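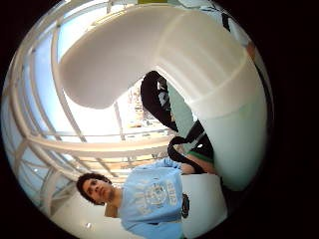 Drerbridge Students Prepare a Table-Cleaning Robot for the Willance Challenge

Drerbridge, 18 October 2018

The Robotics Club of Drerbridge Technical Institute is pleased to announce that its student team has been accepted to the Willance Challenge, a competition of student robots which will be held in Stunbridge in January. The team is preparing a robot arm that should be able to clear and clean a small table without the help of a person.

The challenge asks each team to solve 2 household tasks. In the first task, the robot must take a spray bottle, use it above the table and put it back standing. In the second task, it must pick up a cloth, wipe the surface and leave the cloth folded at the side. The jury will choose the bottle and the cloth on the day of the contest, so the teams cannot prepare for one object only.

The students of Drerbridge decided to teach their robot by demonstration. A member of the team holds a tool that works like the hand of the robot, and does the task with it slowly at the table. The tool carries a printed marker, and from the marker the computer can find the position of the hand at every moment. Later the same movement is given to the robot arm as a lesson. 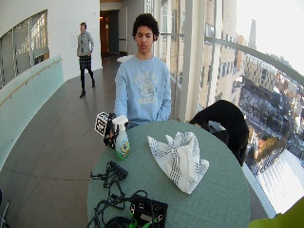 For each task the team wants to collect over 50 good demonstrations before the end of the semester. A demonstration is good when the movement is complete and the marker did not disappear from the view of the cameras. If the wrist is turned too far, the recording must be done again. New members usually need one afternoon to learn how to keep the wrist right.

"At the beginning we thought that the bottle would be the hard part," the team says. "But the bottle has always the same shape. The cloth has a different shape each time you put it down, and we had to discuss for a long time what is even the correct place to take it."

The club has worked on this project since the start of the academic year. Students of the first and second year are responsible for the demonstrations and for the cables and electronics, and the older students write the program which learns from the data. Every member must spend time on both sides - this is a rule of the club, and it was proposed by the students themselves.

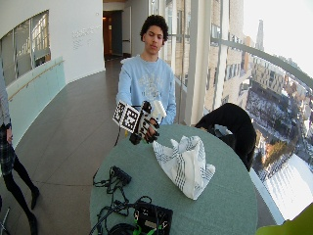

The work is supported by Benkirane, an engineering company from Stunbridge, which gives the club the electronic parts and pays the travel to the competition. Its engineers visit the club 2 times per semester to look at the results and to answer the questions of the students. They do not take part in the programming, as the rules of the challenge do not allow it.

Before the competition, the team will present the robot to the students and employees of the institute. Visitors will be able to try the hand tool and make a demonstration of their own. The date will be published on the notice board of the club.

New members are welcome during the whole year, and knowledge of programming is not required. Students who are interested can come to the club office, room 1708, in the main building of the institute.

About the club

The Robotics Club of Drerbridge Technical Institute is open to students of all departments. It takes part in student competitions and organizes introductory lessons in electronics and programming.

Contact for the press

Robotics Club, Drerbridge Technical Institute, room 1708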